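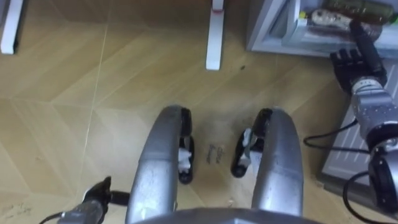

Wood-grain floor, zig-zag pattern, with light scuffs and dust marks.

Fevonell Community Housing (@fevonellhousing)
27 June 2024

1/ Fevonell Community Housing has finalised its flooring standard for tenanted homes and shared areas. The standard applies to all new work ordered from the start of the financial year. This thread sets out the main points for tenants, contractors and neighbouring residents.

2/ The standard covers the 400 homes we manage at Wetetti and Vanis, together with the community rooms at both sites. Homes at Panasiuk Court are leased from another provider and are not included. Tenants there should continue to contact their own housing office.

3/ Existing floors will stay in place where they are sound. Scuffs, surface scratches and fading are treated as fair wear and tear. Tenants will not be charged for them at the end of a tenancy.

4/ A floor will be listed for repair where boards have lifted, where a join has opened enough to catch a shoe or a walking frame, or where the surface has softened near a bath, shower, sink or laundry tub.

5/ Trip hazards are classed as urgent. Please report them by telephone and do not use the online form, which is read during office hours only. An urgent report made after hours will be passed to the on-call contractor.

6/ Carpet will no longer be laid in hallways, kitchens or dining areas. Tenants may still choose carpet for bedrooms. Where a household member has asthma or a similar condition, hard flooring can be requested throughout the home — a letter from a doctor is helpful but is not required.

7/ Three finishes are available for living areas: light tan, mid brown and grey. Straight-laid boards are standard in homes. Angled and zig-zag layouts will be kept in community rooms where they already exist, but will not be extended, as matching stock has become difficult to obtain in small quantities.

8/ On cleaning: sweep or vacuum first, then use a well-wrung mop with warm water and a small amount of neutral cleaner. Steam mops should not be used on any floor we supply. Neither should wax, oil polish or bleach.

9/ Felt pads for chair and table legs are free from the Vanis office. Tenants who are unable to collect them may ask for a set to be brought at their next scheduled inspection.

10/ Tenants who wish to lay their own flooring must apply in writing before work begins. Upstairs homes will need an acoustic underlay. We will not approve adhesives applied directly to original timber boards — several floors at Wetetti have been damaged in this way and could not be restored.

11/ For larger replacements, we will give at least 40 days' written notice. Contractors will move heavy furniture and put it back. Tenants are asked to pack breakable items and to make arrangements for pets while work is under way.

12/ A payment of $300 is available to households that must spend a night away from home during floor works. It is paid before the work starts and does not affect rent calculations.

13/ We received many written comments on the draft released in May. The most frequent request was for quieter floors in upstairs homes, and the underlay requirement in post 10 was added as a result. A request for underfloor heating was considered and has not been adopted.

14/ The full standard is available from the Wetetti and Vanis offices in large print and in community languages. Questions about a particular home should be sent by direct message or made by telephone. Please do not post your address in the replies.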